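Section 5. Gripper faults: jaws will not close, jaws close late, part dropped

Applies to the Handomard two-finger gripper on the Irkthorpe bench cell

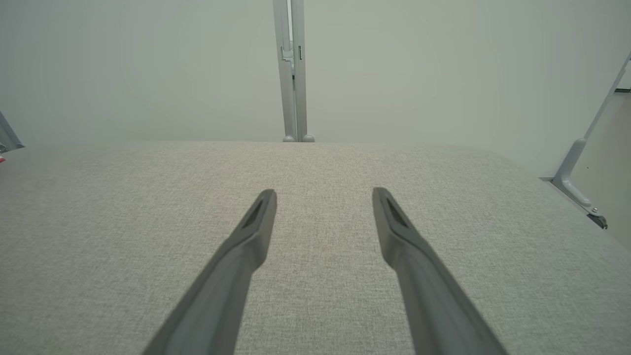

Most calls we get on this gripper are the same fault. Jaws open on command, the arm goes to the pick point, close command is sent and the jaws stay put. The arm then lifts with nothing in it and carries on with the cycle as if it had the part. Fault code 28 on the pendant if you are lucky, no code at all if you are on the older controller software. Before touching any settings, bring the arm to the check position – fingers apart, tips out over the grey fabric, nothing between them, centre post in view beyond and between the two tips. All the steps below start from there. Look at the dark slot in each fingertip while you are at it, as step 9 asks you about them.

CAUTION
The jaws can close without warning after a code 28. The close command may still be waiting in the controller and will run the moment the fault is cleared. Keep fingers, sleeves and tools out of the gap until step 4 is done. Two of the pinch injuries reported to us happened on a reset, with a hand in the jaws "just to feel if they were stiff". Do not do this.

CAUTION
The emergency stop cuts power to the arm. It does NOT open the jaws. If a hand is trapped, press the stop first, then use the manual release (5.3).

5.1 Making safe

1. Press pause on the pendant. Wait for the arm to stop. Do not use the emergency stop for this unless you have to, it loses the fault log.
2. Write down the code, the step number in the program and the time. If no code, write "none". We will ask.
3. Switch the arm to manual, slow speed.
4. Clear the command queue. Menu, Gripper, Queue, Clear all. The screen must say QUEUE 0. If it says anything else, clear again.
5. Move the arm to the check position. Clear height over the fabric is 144 mm. Do not guess it by eye, read it off the pendant.

Note: if the arm refuses to move in manual, stop here and go to Section 7. It is not a gripper fault.

5.2 Finding the cause

6. From outside the guard, send one Open. Then one Close. Watch both fingers.

Both move, meet in the middle: gripper is fine. Go to step 11.
One moves, the other lags or stays: linkage. Go to step 8.
Neither moves, motor hums: jammed or overloaded. Go to step 8.
Neither moves, no sound: cable or supply. Go to step 7.

7. Power off and lock off. Check the gripper cable where it enters the wrist. The plug is a push and quarter turn, and it feels home before it is. Push until the collar sits flat, then turn. Check the cable for flattening along its whole run. Power on, repeat steps 4 to 6.

8. Power off and lock off. Use the manual release and slide the fingers by hand, full travel both ways. Should be smooth, even drag, no click. A gritty feel means dust in the slide. Brush it out dry. No oil, no spray grease – it holds the dust and you will be back here in a month.

9. Check the slots in the fingertips. Packed slots stop the tips seating on the part and the controller reads it as an overload. Clear with a wooden pick or a stiff nylon brush. Never a scriber or screwdriver.

10. Check the finger screws. Loose screws let the finger lean under load, then it fouls its neighbour on closing. Tighten evenly, a bit each side. Replace any screw with a rounded head, dont try to get one more go out of it.

11. Gripper moves but still misses or drops the part. Check the close delay in the program. Factory setting is 200 milliseconds. We have seen sites wind this down to save time on the cycle, and the arm starts lifting before the jaws have arrived. Put it back to 200 and run again before you change anything else.

5.3 Manual release

Only with power off, except where a hand is trapped.

1. Find the release key. It is supplied in the Doltavetti spares box with the gripper. Keep it at the cell, not in an office drawer.
2. Push the key into the release hole on the gripper body and hold.
3. Pull the fingers apart. They will resist at first, keep steady pressure on.
4. Take the key out. Leaving it in will give a false code at the next start.

Anyone who has been caught in the jaws goes to first aid, even if the skin is not broken. Leave the cell locked off untill the supervisor has seen it.

5.4 Test before going back to automatic

1. Hands and tools out, guard shut, QUEUE 0 on screen.
2. Back to the check position. Cycle the gripper open and closed 5 times at slow speed, nothing in the jaws. All five must be the same, same speed, same sound.
3. Repeat with a test part. Lift it clear of the bench, hold, put it down.
4. Run one full program cycle at slow speed with someone at the stop button.
5. Switch to automatic.

If any close is late or uneven, do not go to automatic. Back to step 6.

Note: the controller will let you skip the test. Please dont. A gripper that passes once and fails on the third close is common with a damaged cable, and a single try will not find it.

5.5 When to call Haugen service

Call if the same fault comes back within a shift. Call if the fingers are bent, cracked or do not line up when closed – do not file or pack them to fit. Call if the jaws have moved at any time without a command, and leave the cell locked off until you have spoken to us.

Have ready: gripper serial number, controller software version, what you wrote down in step 2, and which steps you have done. Lines are open weekdays, except Wednesday afternoon when you will get the answering service. Leave the serial number with them and we ring back.

Do not send the gripper back without the fingers fitted. We can not test it otherwise.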